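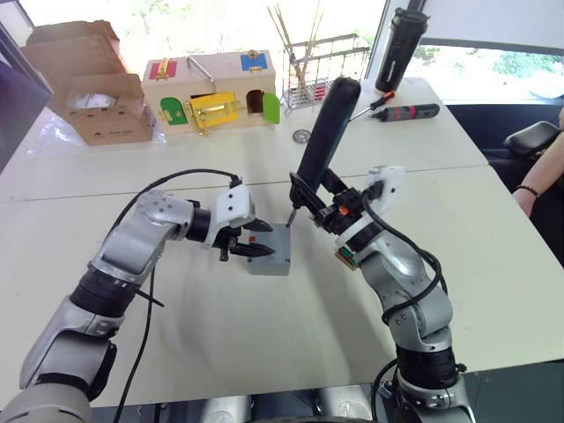

Members building a two-armed bench unit in the Rewi shared workshop are asked to observe the following guidance on cables, fixings and table layout. It was prepared by Bronwyn Nepia and replaces the November sheet. Each arm should carry its own cable, secured near the wrist and again below the elbow, with enough slack for the full bend. The black cable looping back over the joints of the left arm is a suitable pattern to copy. When one gripper holds a screwdriver angled down onto a small block, the other should wait open beside the work, close enough to steady it.

1. Preparing the table
Where two table tops are pushed together, work on the near side of the seam. Small washers are to be returned to their tray before the arms are powered. Packaging and practice items may stay at the back of the table, beyond the reach set in the software. Hand tools in current use should be laid flat.

2. Handling lids and covers
Flat plastic lids mark easily and can spring out of a tight grip. Begin with the lowest grip setting and increase it by 2 steps at a time. Hold the lid by opposite edges, one gripper to each, and keep the open box on the table beneath. Terminal blocks should be set down to one side of the box until the cable is ready to be joined. No mains supply may be connected during practice.

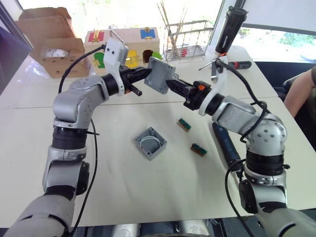
3. Finishing a session
Lower both arms to the rest position before switching off. Allow 30 minutes before covering the motors. Faults should be entered in the workshop book and reported to Murray Bright, Room 229.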